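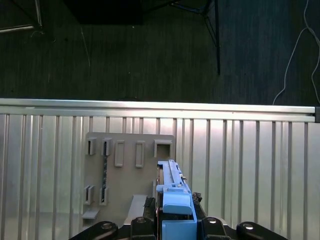

工具评测 / 机器人维护

Sindo 夹爪维护包，用了一个冬天和一个春天之后

作者：Keabetswe Mtshali　2023年7月23日

我在 Plistness 的一个小车间里工作，负责一个装配单元：一条机械臂，一只电动连杆夹爪，工件是电路板和插在上面的内存模块一类的东西。编程的工作是同事做的，我做的是装、调、清洁、修。去年十二月我们买了 Tahiri 公司出的 Sindo 维护包，价格713元，用到现在。网上关于它的中文评论很少，所以我想把自己的经验写下来。中文不是我的母语，如果有的词用得不准确，请读者原谅，也欢迎写信告诉我。

先说这个包里有什么。一把可以调扭矩的小螺丝刀，一套批头（内六角和星形都有），两把塞尺，一瓶中强度的螺纹胶，一支装润滑脂的细针管，一包备用螺丝，一把尼龙刷，还有一本68页的手册。所有东西放在一个硬壳的盒子里，盒子里面有泡沫，每样东西有自己的位置。泡沫切得很紧，第一个月我拿螺丝刀的时候总要用指甲去抠，后来它自己松了一些。

盒子里没有的：抹布、酒精、照明的东西、定位销。最后这一项我认为应该有，后面会说到。

一、扭矩螺丝刀

这是整个包里最值得买的一件。以前我们用普通的螺丝刀拧指板，凭手的感觉，每个人的手不一样。Xolani Masilela 拧得很紧，我拧得比较轻，结果是同一只夹爪左右两边的间隙不同，抓薄的零件时会歪。有了可以设定的扭矩以后，至少这个原因可以排除。

刻度在手柄的尾部，转的时候有清楚的格子感。到达设定值时会“咔”地滑一下，在旁边有风扇的地方不太听得见，但手上能感觉到。我把它和我们校准过的大扳手对比过，在中间的一段它们是一致的，在最小的一段它偏高。如果您的夹爪用的是很细的螺丝，请先在一块废料上试一试，再去拧真正的零件。

手柄是硬塑料的，沾了润滑脂以后会滑。我在上面缠了一层自行车把手用的带子。Shireen Mokoena 觉得难看，不过她用的时候也没有拆掉。

二、批头

批头的质量是不平均的。内六角的很好，用到今天没有磨圆。星形的里面，最小号的那一个在第三个月崩了一个角。我写信给 Tahiri，他们寄来了新的，没有要求我把旧的寄回去，等了两个星期。新的这一个目前没有问题。

有一点手册写得不够：批头的长度。夹爪的连杆收拢以后，里面的空间很窄，短批头加上螺丝刀的头部进不去，必须先把夹爪开到最大，再把机械臂转到一个方便的姿势。包里只有一根加长杆，而且它有一点摆动。我自己另外买了一根长的星形批头，一直放在盒盖里面。

三、换指板的过程

我们这个单元每运行一段时间就要检查指板和连杆。控制器上的累计时间现在是2330小时，这期间我把指板完整地拆下来过四次，前两次没有这个包，后两次有。下面是我现在的做法，供参考。

先让机械臂走到维护位置，夹爪离开夹具板和零件架，下面要留出放手的空间。然后按下急停，锁上，把夹爪的电源单独断开。手册里只写了“确保设备安全”，没有写夹爪断电以后手指还会不会动。我们这一只断电以后可以用手推动，所以拆螺丝之前要用一块木头把它垫住。别的型号可能不一样，请看您自己的夹爪说明书。

第二步是清洁。用尼龙刷把连杆之间的灰刷掉，再用干净的布擦一次。不要先上油后清洁，我见过有人这样做，灰和油混在一起以后就很难弄出来。

第三步是做记号。我用白色的油漆笔在每一个螺丝头和它旁边的板上画一条线。以后只要看线有没有错开，就知道螺丝有没有松，不必每次都动螺丝刀。这支笔也不在包里，在文具店可以买到。

第四步才是拆。拆下来的螺丝按位置放在一张纸上，纸上画好夹爪的样子。同一块板上的螺丝有时看起来一样，长度却不同，放错了以后会顶到里面的零件。

装回去的时候，先把所有螺丝用手拧进去几圈，再按对角的顺序分两次拧到规定的扭矩。螺纹胶只用一滴。我第一次用得太多，胶流到了转动的地方，那根连杆动起来很涩，只好重新拆开洗。这件事不能怪维护包，但是瓶口如果细一点，犯这个错误的人会少一些。
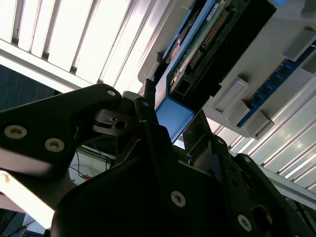 检查螺丝是维护里最常做、也最容易做得不认真的一件事，因为它很无聊。我现在把它分成两种：短的检查只用眼睛看，长的检查要用扭矩螺丝刀一个一个地试。短的检查最大的困难是光线。我们的天花板上装的是带白色格栅的长灯，从下面往上看的时候灯正好在夹爪后面，黑色的夹爪就变成了一大块影子，只有指板上银色的螺丝还算清楚。指板左边那两颗是星形的槽，批头放斜了一点就会咬坏槽口，在这样的逆光里很难判断批头有没有坐到底。我的解决办法是戴一个头灯，从侧面照，先用手指把批头按进去，轻轻左右转一下，没有空隙了再用力。还有一点，夹爪靠近电路板的时候，上面就是排针，螺丝刀滑出去很容易把针碰弯，所以长的检查我从来不在这个位置做，一定先把夹爪移开。维护包里如果能放一个带磁铁的小灯，我愿意多付一点钱。

四、塞尺和润滑脂

塞尺有两把，一把薄的，一把厚的。我用薄的来量两个指尖合拢以后的缝。好的时候塞尺从上到下的阻力是一样的；如果上面紧下面松，就说明指板装歪了，或者连杆的轴磨损了。塞尺的边缘做过处理，不会划伤指板，这个细节我很喜欢。

润滑脂我有保留。针管很细，可以伸到连杆的轴旁边，这是它的优点。但是脂本身太软，夏天车间热的时候会慢慢往外走，在轴的旁边形成一圈深色的油。对一般的搬运来说没有关系，对电路板就有关系。我后来换成了夹爪厂家推荐的那一种，把 Sindo 的针管洗干净继续用。

Siyabonga Nkosi 在 Cestholm 管理另外一个单元，抓的是塑料外壳，他一直用原装的脂，没有不满意的地方。所以我不说它不好，只说它不适合我这里。

五、手册

手册有英文、德文和中文。中文部分翻译得还可以，我拿它和英文对照着读，当作学习。有两个地方意思不一样：英文说每900次开合检查一次标记线，中文写成了“更换标记线”；英文说螺纹胶要在“静止状态”下等它固化，中文没有提静止，只写了时间。第二个地方比较重要。如果您只读中文，请记住：上了胶以后不要马上让夹爪运动。

手册后面有一张空白的检查表，可以复印。这张表设计得很实用，有螺丝的编号、扭矩、日期和签名，旁边还有一块空白可以自己画图。我们现在整个车间都用它，连和夹爪没有关系的设备也用，只把标题划掉改一下。

没有索引，这让我有一点生气。找一个扭矩值要翻很多页。我把常用的一页复印下来，塑封以后挂在单元的门上。

六、定位销的问题

前面说到包里缺定位销。指板装回去以后，如果只靠螺丝来定位，它的位置会有很小的变化。对大的零件没有影响，但是我们要把模块插进插槽，很小的变化也会让它插不进去，或者插进去的时候力太大。所以每次换完指板，都要重新示教几个点：取件的点、插入前的点、插入到底的点。这个工作比拆装本身花的时间更长。

后来 Mandla Msimang 给我车了两根小销子，和指板上的孔配合得很好。装的时候先插销子，拧好螺丝以后再拔出来。用了销子以后，最近一次拆装我只修正了一个点，别的点检查以后都没有动。这样简单的东西，维护包里应该有几种常见的直径。我把这个建议写给了 Tahiri，他们回答说会“考虑在下一版中加入”。

重新示教的时候请不要着急。我的习惯是先用很低的速度空走一次，不拿零件；再拿一个报废的模块走一次，眼睛看着卡扣那一边；最后才用好的零件。如果力的读数比以前高，先回去检查指板，不要马上改程序。我有一次改了程序，第二天发现是一颗螺丝没有拧到位，又把程序改了回去，浪费了一个上午。

七、值不值得买

如果您只有一只夹爪，而且已经有一把好的扭矩螺丝刀，我觉得不必买整套，买批头、塞尺和螺纹胶就够了。如果您像我们一样什么都没有，或者几个人轮流做维护，那么它是合理的，主要的理由是大家用同一把螺丝刀和同一张表。

我喜欢的：扭矩螺丝刀、内六角批头、塞尺、检查表、售后的态度。

我不喜欢的：最小号的星形批头、会摆动的加长杆、螺纹胶的瓶口、没有索引的手册、没有灯和定位销。

五分里面我给三分半。Xolani 说他会给四分，理由是盒子掉在地上两次都没有开。

补充一点：备用螺丝快用完的时候，可以单独向 Tahiri 订，不用再买一套。订的时候请写清楚长度，他们的订货页面上默认的是最短的那一种，我第一次就订错了。

联系作者：请使用本站留言页　|　© 2023 Keabetswe Mtshali　|　返回顶部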